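Search this site Enter keywords Go

Cillon Holiday Lets: linen and laundry room inspection

Property: Darnen House
Checked by: Nimal Sivakumar
Last updated: 2022-01-16

Tick each line or write a comment. Anything marked FAIL goes to Rezaul Hettiarachchi before the next guests arrive.

1. Fire safety
Smoke alarm tested: OK
Extinguisher pin and seal in place: OK
Fire door closes by itself: FAIL. Catches on the lino. Needs planing at the bottom.
Exit route clear: OK, but the folding airer was leaning by the back door. Moved to the cupboard.

2. Dryer and washer
Lint filter clean: OK
Vent hose free of kinks: OK
Hoses tight, no drips: Slight weep on the cold tap. Nipped up, check again next visit.
Last full service: November. Sticker on the side of the dryer.

3. Towels
Look for loose hems, thin patches and stains that have been through two washes. Lay each towel flat to check it, then turn it over.

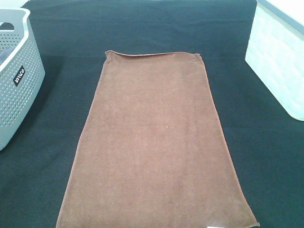
Brown microfibre towel laid out for checking, far end folded over.

Hems: OK on the hand towels. Two bath towels have pulled threads, put in the rag bag.
Washing: microfibre is to be washed apart from cotton. No softener. The card on the wall still says softener, please replace it.
Stock: 58 towels on the sheet. Sheet not signed for the last changeover.

4. Surfaces and covers
Table covers should lie flat with no burns or holes. Any cover used near the iron must be taken off first.
Ironing board cover: scorched at the narrow end. Replace.
Dark cloth covers: brush off lint before use, it shows badly.
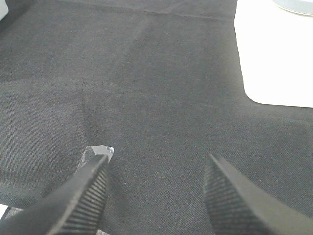 5. Chemicals
Locked cupboard: OK
Labels readable: FAIL. Decanted stain remover has no label. Thrown away.
Data sheets in folder: Stedodau descaler sheet missing. Have asked for a copy.
Gloves: one box left, order more.

6. Electrical
Plugs and leads: OK
Extension lead in use: Yes, 1000 W limit when coiled. The heater must not be plugged into it.
Socket by the sink: cover cracked, FAIL. Taped off until the electrician comes.
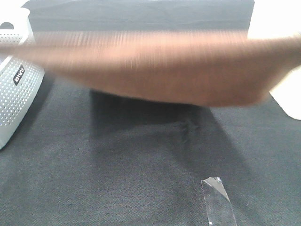

Lifting and carrying is still the weak part of this room. Full bags are being left on the floor where people trip over them, and the top shelf is too high for heavy bedding. Keep quilts at waist height and put only light things up top. Charcoal-grey cloth like the one on the table hides small items such as pins and buttons, so run a hand over it before folding anything on top. Shelf brackets are firm. The step stool has lost a rubber foot and is not to be used until it is mended.

Next check: after the door and socket are done.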